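Repainting the back bedroom

15 February 2026

We moved to Ulville in November and the back bedroom was the one room I left alone. The walls were a yellowish cream and had been patched badly near the window. Last week I finally bought paint from Donley and got on with it.

I filled the cracks first, then sanded and wiped everything down. Two tins came to 70 pounds, and I used nearly all of both. 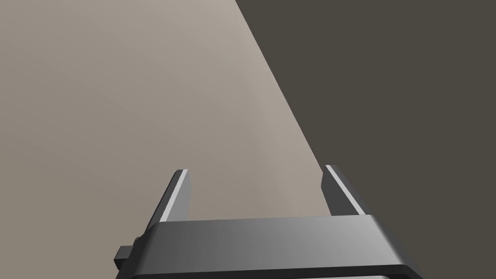

Picking the colour took longer than the painting. Donley had plenty of whites and I wanted none of them. I kept coming back to dark grey, matte, with no sheen at all – the same sort of smooth dark grey as the wide block in the picture, a bit lighter where the light catches it and darker towards the left. On a wall it shows every missed bit of filler, so the sanding was worth doing.

The second coat went on much faster. I still have the skirting boards to do, and the door needs to come off before I can paint its edges. The old curtain rail is going to the tip.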